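Panerov Workshop Notes
@panerov_notes

1/ I have spent most of November teaching a robot to move things off a round table and on to some shelves, by doing it myself, by hand, over and over. People keep asking what the job is like, so I'm putting it in a thread and going back to my tea.

2/ The short version: you hold a gripper with a handle on it. You squeeze, it pinches. A camera on the gripper watches what you do. Later, somebody cleverer than me turns a heap of those recordings into a robot that has opinions about bottles.

3/ The project is called Drivstead. I was told the name means something. I've been in four meetings where it would have been natural to say what, and it has not come up.

4/ Before this I drove the arm by remote control, a project called Pritchard. You sat at a desk with a small copy of the arm in front of you, and whatever you did to the small one the big one did next door, a fraction late. Like steering a narrowboat through a letterbox.

5/ On Pritchard a good morning was 106 usable goes. I remember the number because I had it written on a sticky note, with a small crown drawn on it. My usual was nowhere near.

6/ With the hand-held ones you get through far more. There is no lag, you can feel when you've got hold of something, and if you knock a thing over it's only your own fault and not the network's. I miss blaming the network.

7/ What they don't put in the advert: you have to unlearn your hands. You've been picking up bottles since you were tiny and you do it with a dozen little cheats. You nudge it with a knuckle. You roll it against your palm. You steady it with the other hand.

8/ The gripper has no knuckles. So neither do you, from nine until five.

9/ By the second week I was doing it at home. I picked up a boiled egg with two stiff fingers and carried it level across the kitchen at the speed of a church procession. Nothing was recorded and I still felt I'd done it well.

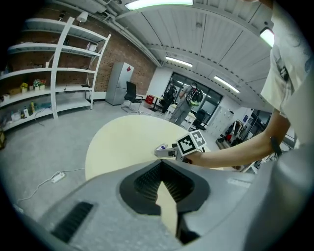
10/ A few people wanted the rules, so these are mine, learned the slow way. First rule: slow is fine, dithering is not. If you hover over a bottle making up your mind, the robot learns that hovering is part of the job. We had a version that did a little pause before every grab, like someone about to say grace. That was me. That was my pause.

11/ Second rule: keep the square black-and-white markers where they can be seen. They're how the software knows where the gripper is. Stick your sleeve over them and as far as the computer is concerned you've left the country.

12/ Third rule: if you fluff it, finish it. Put the bottle down, pick it up again, carry on. The recoveries are worth having. I found this very consoling for a day or so, until I learned that a recording made up entirely of recoveries goes in the bin.

13/ Fourth rule: don't do it the same way every time. Come in from the left, come in from the right, start with the thing lying down, start with it stood up. If all your goes look alike the robot will be superb at exactly one bottle in exactly one spot and hopeless two inches over.

14/ I thought I was being varied. Then they drew all my movements as lines on one picture and it looked like a motorway. Everyone else's looked like a dropped plate of spaghetti. I have been asked to be more spaghetti.

15/ Things that are harder than they ought to be: see-through plastic. You can see the bottle perfectly well because you know it's there. The camera sees a bit of table that has gone slightly wrong. Coloured caps are a kindness.

16/ Things that are easier than they ought to be: sponges. A sponge will forgive you anything. On a bad afternoon I will volunteer for sponges.

17/ Somebody asked whether my arm hurts. Yes, in a place I didn't know I had, just below the elbow on the outside. You squeeze, carry, let go, reset, squeeze. Swap hands when you can, and take the break when it's offered. I say this as someone who once worked through the break to beat the crown number and couldn't open a jar of pickle that evening.

18/ Resetting is the real job, by the way. Each go takes a few seconds, and then you have to put everything back differently from how it was. I'd guess half my working life is now spent untidying a table with care.

19/ It does odd things to your idea of tidy. I went to my mother's and turned her salt pot sideways. She turned it back. I very nearly thanked her for the reset.

20/ On whether we are teaching the robot or it is teaching us. I can only report that the robot has not once been told off for leaning.

21/ We use a checking program called Trerko, which goes through the day's recordings overnight and throws out the bad ones. It gives reasons. My favourites so far: "no grasp found", "excess motion", and, after a morning I'd thought was my best, simply "unclear".

22/ I have considered having "unclear" put on a mug.

23/ My running total on Drivstead is 1389 accepted goes. Rejected goes are also counted, by Trerko, and Trerko can keep them to itself.

24/ Right, the bit everyone wants. Does it work? We ran the first proper version on the arm before lunch. Bottle on the table, empty space on the shelf, everybody standing further back than they needed to.

25/ It went to the bottle. It did not pause. (I may have made a noise.) It closed its fingers, lifted, turned towards the shelf in a very reasonable manner, and put the bottle down in thin air a hand's width short.

26/ The bottle bounced. The arm, knowing nothing of this, drew back with tremendous dignity and went home to its start position, job done.

27/ Second try it got it on the shelf. Third try, on the shelf but lying down. Fourth try it picked up nothing at all and shelved that beautifully.

28/ The strange part was the wrist. Just before it let go there was a tiny turn to the left. I do that. I didn't know I did that. I've since caught myself doing it with the kettle, the toothbrush and a parking ticket.

29/ So there's now a large expensive arm with my wrist. I've told it to look after it better than I have.

30/ Replies, in a batch, as my thumb is also tired:

31/ "Couldn't you just program it?" You could, for one bottle that never moved. The trouble starts when the bottle is a bit to the right, or has a different lid, or someone has put it down next to a mug. Writing out every case by hand would take longer than showing it, and I'd have to learn to program.

32/ "Is remote control pointless now, then?" No. If you drive the real arm, you only ever record things the real arm can do. With the hand-held gripper it's easy to twist yourself into some lovely swooping move that the arm could only copy by dislocating itself. We had to throw out an afternoon of mine for that. It was my most elegant work.

33/ "Do you need qualifications?" I had to show I could follow a list of instructions and stay patient. I've no certificate in either. You get a morning's practice, with someone watching, and they tell you to slow down until you do.

34/ "Don't you get bored?" Obviously. But it's an odd kind of bored, where you can't drift off, as drifting off gets recorded. I've got to know the weight of a half-full bottle better than I know some of my cousins.

35/ "Will it take your job?" My job is picking things up badly enough, and in enough different ways, that a machine can learn from it. I feel quite secure for the moment.

36/ Next up is 2 grippers at once, one for each hand, so we can do lids. One holds the bottle, the other turns the cap. I've had a practice go. I looked like a crab trying to get into a jar of olives.

37/ The cap came off on the ninth try and went under something, and I spent a while on the floor looking for it with my ordinary hands, which felt like showing off.

38/ Trerko has marked that one "excess motion". Tea's gone cold. More when we've done lids.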